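4.2 Comparing hands on the shelf task

Most of our disagreements about end effectors have been settled by whoever was still in the room, so for this section we tried to be more careful. Two hands were compared: the Josus, a multi-fingered design with jointed fingers, and the Karras, a parallel gripper which Lacroix has defended since April with a loyalty usually kept for football clubs. Arm, controller and cameras stayed the same throughout. Only the hands and their finger gains changed.

The task was to bring a basket of play food to a mesh shelf on a desk and set it on the bottom board. The Karras was faster on almost every reach. It has one thing to decide and decides it quickly. It was also the hand that most often tipped the basket, as a squeeze at two points leaves the load free to swing about the line between them, and play fruit has no sense of occasion.

The Josus hands were slower and a good deal fussier to tune. Rezaei lost 8 days to thumb gains alone, a figure he asked us to include. Once tuned, they could hold the basket from both sides with the fingers spread along its walls, and small errors in the approach mattered less. The mesh was a nuisance for either hand: depth readings through the wire came from the wall as often as from the shelf, so the controller was given the shelf position by hand (Kiani's tape measure, Cellevham calibration sheet).

We logged 2371 reaches in all. Hosseinzadeh wanted the failed ones sorted by cause, and Avotiņš wanted them sorted by whose fault they were — the two schemes agreed more than we would have liked.
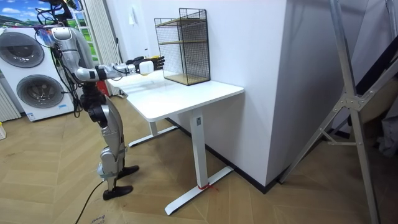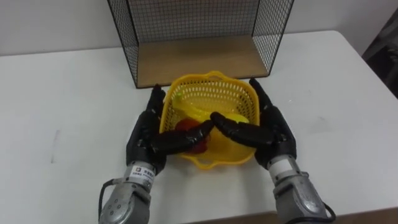 Figure 2. The shelf task with multi-fingered hands. First image: side view, arm extended towards the mesh shelf. Second image: both hands at the basket, in front of the shelf's wooden base.

2 shares · 2 comments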